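Teaching a Two-Arm Setup to Fold a T-Shirt, Part 3: Setting Up the Fold

If you've been following along, you have two arms bolted down, a camera on each wrist, and the leader arms talking to the followers. Great! Now for the fun bit. My first policy was trained on 465 demos and it was terrible, so Nandini Rao and I redid the whole lot from scratch at the Pimville workshop in April. Everything below is from the second try, which ended up at 2,167 episodes.

Step 1. Pick one shirt and stick with it

Kid-size is good. Small arms like mine run out of reach on an adult large (I tried, it was a long evening). Something with a bit of detail on it helps the wrist cameras too, and a plain white shirt on its own is rough going for them.
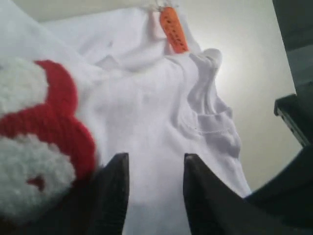 Lock your exposure before you record anything. Auto exposure on white cotton will pump up and down as the arm gets closer, and the training data ends up with two or three different shirts in it as far as the network is concerned. I set mine by hand with the cloth filling the view and left it there.

Step 2. Park the arms the same way every time

I wrote a little script called dradside (named after the street I grew up on) that sends both arms to a home pose between episodes. Keep the grippers low and near the cloth – you don't want two seconds of dead travel at the start of every demo. Check your cable slack while you're at it, and run each wrist through its full turn once by hand. 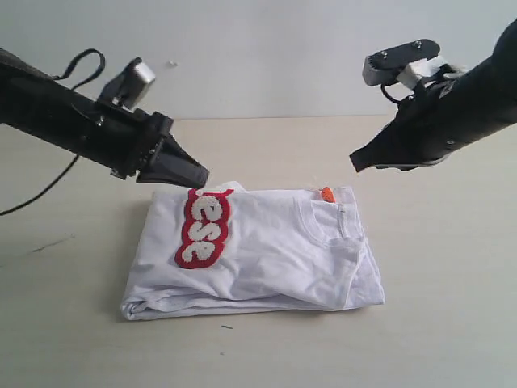 Step 3. Decide what "folded" means

Write it down before you start! Diễm Văn drove half of our sessions and I drove the other half, and for the first batch we were finishing in completely different places. The policy learned to dither between the two.
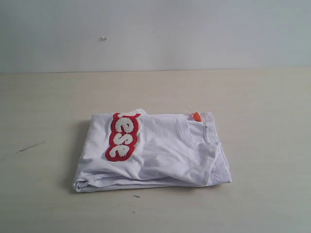
Our rule is pretty forgiving. The bundle has to be wider than it is deep, the collar has to be up where you can see it, and sleeves go on top of the layers beneath. Wrinkles are fine. I count a fold like this one as good even with the rolled corner at the front left and that bit of cloth poking out past the sleeve, and the lettering doesn't have to be all on show either. If you hold out for store-shelf neat you'll be there all week.

Step 4. Practice the edge pick

Most of my failed runs were right at this point. Come in low with the jaws open, one finger on either side of the cloth's edge, then close slowly. I do 10 practice picks before I hit record. Look over your fingertips now and then as well, and swap the covering when it gets shabby. 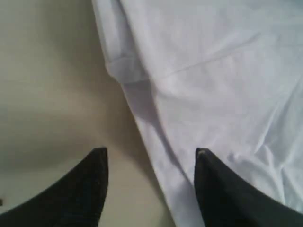 Fingers at the edge of the shirt, left one over the table, right one over the cloth. Note the worn spot on the right tip.

Once your picks feel boring, go ahead and start recording. Part 4 covers training, and I'll post my config there.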